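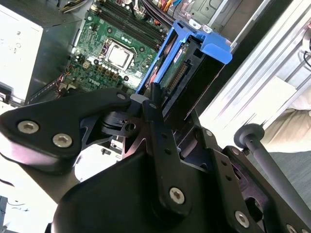 How do you teach a robot to take a computer apart?

Old computers have parts inside that can be used again. Memory sticks, hard drives and power supplies often still work when the rest of the machine is too slow for anybody to want. Taking those parts out is slow work for people, and a team at the Rulden lab wanted to find out if a robot could learn it.

The team did not write a long list of moves for the robot. They used a method called learning from demonstration. A person guides the robot through the job while the computer that runs it records everything: where the arm goes, how wide the gripper opens, and what the camera near the gripper sees. One full recording is called a demonstration.

The camera rides along with the gripper, so the robot gets a close view of what it is reaching for. In a desktop computer that might be the green motherboard, the square silver processor in its metal holder, or a hard drive sitting in a blue plastic caddy. The four memory slots are long and narrow and lie side by side. Cables run past them in several colors. There isn't much room for a gripper in there.

Rosimeire Coutinho and her team recorded 806 demonstrations. Then a program named Clirnix studied them. It looked for patterns, such as how people moved the gripper when the camera showed a certain part. This step is called training.

Next came the test. The robot got 40 tries at pulling out a hard drive by itself. It did the job in 31 of them. Most of the misses happened when a cable was in the way.

So the team went back and recorded 280 more demonstrations, all with cables in awkward places. They trained Clirnix again and gave the robot another 40 tries. It got 36.

What does that tell us? More practice helped, and the kind of practice may matter too. The team can't be sure which one made the bigger difference. To find out, they would have to add 280 ordinary demonstrations to the first set and compare. That test is planned for November.

Words to know
Caddy: a holder that a hard drive sits in.
Gripper: the part of a robot that grabs things.
Motherboard: the large board that connects the parts of a computer.
Training: when a program looks for patterns in many recordings.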